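Visit to Prarumside, notes — March

Went over for the afternoon demonstration of the Kadlec hand-held gripper. The pitch, as at Fleltthorpe last year: a person does the job by hand with the gripper, the camera on it records, and an arm learns from the recordings. I went in doubting the second half and came out doubting it in more detail.

1. Approach

The task was to pick up a drink bottle at a desk in a shelved nook. They left the clutter along the back on purpose, which I approve of. Most open days give you a bare bench. We were told to line up with the fingers open either side of the bottle and pause before closing.

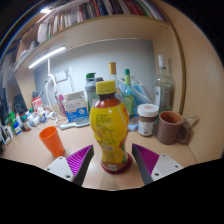

2. Grip

The ribbed magenta fingers are meant to bend round whatever they meet, with a dark strip on the inside face doing the holding. A bottle with a waist is a kind choice of object. I asked for something with corners and was told that was planned.

I had a turn. The handle is heavier than I'd like and my wrist was complaining well before the end of the slot. The yellow label is glossy and I wanted to know if that bothers the tracking.
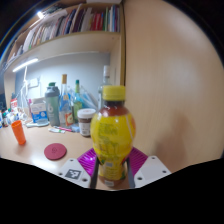 The reply was that gloss is "handled in training", and I have written that down exactly as said. I'd want to see a run of failures before believing it. They quoted 183 recordings for this task and a target of 2000. Asked how many people made the 183, they said they would check. If it was one person with one wrist, we would be teaching the arm that person's habits.

3. Wider view

Backed off to see how much of the nook the lens takes in. Plenty, to be fair — shelf, books and the side panel all at once, with a heavy bend towards the edges. Small things at the back of the desk get very small indeed.
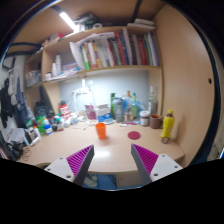
View from further back, fingers open, orange cup near the middle.

4. Left to chase

Arm results. We got 9 minutes on these and no live run. Likside have apparently had a set on loan for 23 weeks, so ask them what has worn out first. Also the price of spare fingers, which was not on the sheet. I would not order before we hear back on both.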